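Collecting Demonstrations in the Simulated Kitchen: Notes on the First Round

Posted by Ekua Agyeman
January 29, 2021

Readers of this blog will recall that our group began work last fall on a learning system for household handling tasks. The system, known internally as Cavalcanti, is trained on recorded demonstrations. A person drives a simulated arm through a task, the session is stored, and the model is later asked to produce similar motions. The present entry reports on the first full round of collection and on several decisions that had to be made along the way.

All sessions were recorded in Leltley, our simulated kitchen. The views that follow come from the camera that travels with the gripper.

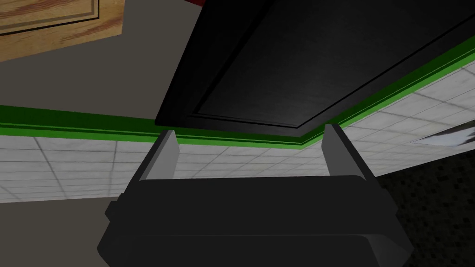
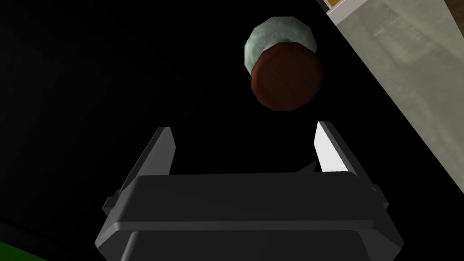 Scope of the first round

The goal was set at 300 accepted demonstrations. Gilang Wijaya and I divided the operating work between us, with 57 sessions set aside for practice and excluded from the training set. I had argued for keeping the better practice sessions. Gilang was against it, and after reviewing them a second time I withdrew the proposal. The motions in those recordings are hesitant, and a model trained on them would be likely to learn the hesitation along with the task.

Four task families were included: opening a door, closing a door, reaching for an object, and moving an object to a new surface. Each family was recorded from a range of starting positions. The starting positions were drawn at random by the scheduler, and operators were not permitted to skip one that looked inconvenient. This rule was unpopular on long afternoons. It was kept in force for the full round.

The view from the wrist

Most of our internal discussion concerned the wrist camera. Operators work from a fixed outside view of the room and see the wrist view in a smaller window beside it. The model receives both. Whoever reviews the recordings must therefore learn to read a view in which the two fingers are always present and the rest of the room turns around them. In the first view shown, the fingers are open and empty beneath a large black panel, with the green trim and the ceiling tiles behind. In the second, a round object with a brown face lies beyond the fingertips, and most of the background is black.

Dark backgrounds gave us more difficulty than I had expected. When little of the room can be made out, a reviewer has few landmarks by which to judge distance. Our early practice was to mark such sessions as unclear and set them aside. Gilang pointed out that this would remove a whole class of arm positions from the training set, and that the finished system would meet those positions regardless. The review guide was changed accordingly. A session is now judged on the outcome recorded by the simulator, and the reviewer's remarks on visibility go into a separate field.

Labels and review

Every accepted session carries a short written instruction of the kind a person might give in a kitchen. We asked operators to write the instruction before starting. Instructions written afterward tended to describe the path taken by the arm, including its mistakes, and were of little use.

Review was carried out in Venen, the browsing tool we inherited from an earlier project. Its search function is slow and its playback controls are worse. A replacement has been discussed more than once, and I would welcome suggestions from groups that have faced the same choice. Until then, reviewers are advised to load no more than 8 sessions at a time.

Each session was seen by one reviewer other than its operator. With two people on the work, this meant that Gilang reviewed mine and I reviewed his. The arrangement is not ideal. We disagreed most often over pauses, and in particular over how long an operator may hold the arm still before the session should be repeated. I now think our limit was too generous, and it will be shortened before collection resumes.

Plans for February

The second round will begin in February and will use the same room with altered surface finishes and lighting. Training on the first round is to run in parallel on Sondo, our shared machine, subject to the usual queue. I intend to report on the early models in a later entry, including the ones that fail.

Requests for the review guide may be sent through the contact page. The version currently posted there still contains the old rule on unclear sessions, and will be replaced once Gilang has finished his edits to the section on pauses.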